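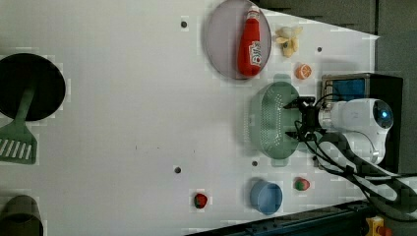
How I Wash and Dry Salad Greens So They Last All Week

I used to throw out half of every bag of lettuce I bought. It would go in the fridge looking fine and by the third or fourth evening there was brown soup in the corner of the bag. My neighbor Ayanda Mathebula, who grows far more lettuce than she can eat and starts handing it over the fence in May, finally showed me how she does hers, and I've been doing it that way for a couple of years now with a few changes of my own.

You don't need much. A big bowl, a colander, a couple of clean dish towels, and a box with a lid. I own a salad spinner and I'll talk about it further down, but you can skip it.

Start with cold water

Fill your biggest bowl with cold water before you touch the greens. If you only have small bowls, plug the sink (clean it first, please) and use that. Cut the root end off the head, pull the leaves apart, and drop them in loose. Don't pack them. They need room to float so the grit can fall away.

Swish them with your hands for a few seconds and then leave them alone for 3 minutes. I used to skip the waiting part and then crunch on sand at dinner. Spinach and leeks are the worst for this, and garden lettuce after a rainstorm isn't far behind.

If your leaves are already a bit limp, leave them longer, up to half an hour. Add a handful of ice if your tap runs warm like mine does in the summer. They perk up a lot!

Lift, don't pour

This was the big one for me. Lift the leaves out of the water with your hands and put them in the colander. If you tip the whole bowl into the colander, all that grit you just soaked off goes right back over the top of your salad.

Look at the bottom of the bowl. If there's dirt in it, rinse the bowl, fill it again and do another round. Store lettuce usually takes one round for me, Ayanda's takes two, and spinach from the farmers market once took four and I nearly gave up and made pasta. 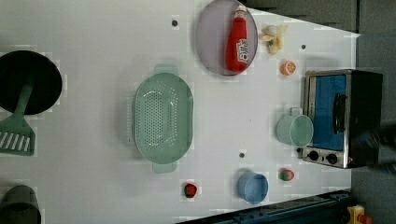
A wide colander with lots of small holes is good for leafy things.

Give the colander a good shake over the sink and let it sit for ten minutes or so while you do something else. Turn the leaves over once with your hand. Water loves to hide in the curly ones.

Getting them dry

Now the part that makes the difference between greens that last and greens that don't. They have to be dry before they go in the fridge — as dry as you can stand to get them.

With a spinner, do small batches and pour out the water between spins. Half full is plenty. I filled mine to the lid for ages and wondered why everything came out wet and bruised.

Without a spinner, lay a dish towel on the counter, spread the leaves in one layer, put a second towel on top and roll the whole thing up loosely like a sleeping bag. Press gently along the roll. Unroll it and let the leaves air out for a bit. My grandmother used to put hers in a pillowcase and swing it around in the yard, which works great and is a lot of fun, but do check who's standing behind you.

Into the box

Line a box with a dry paper towel or a thin cloth, pile the leaves in loosely, lay another towel on top and close the lid. Any box will do. Mine once held takeout soup. Put it on a middle shelf, away from the back wall of the fridge where things freeze.

Check the towel after a day or two. If it feels damp, swap it. Romaine keeps me going for a good week this way, butter lettuce a little less, and arugula does its own thing no matter what I try.

A few odds and ends

Herbs like parsley and cilantro can go through exactly the same steps. Basil can't, it turns black in the fridge, so I keep it in a glass of water on the counter.

Don't tear the leaves until you're ready to eat. The torn edges are the first bits to go brown.

Keep tomatoes and cut cucumber out of the box, too. They're wet and they'll undo all your work with the towels.

And if you find one slimy leaf, pull it out and rinse the ones that were touching it. The rest are usually fine for tonight's sandwich.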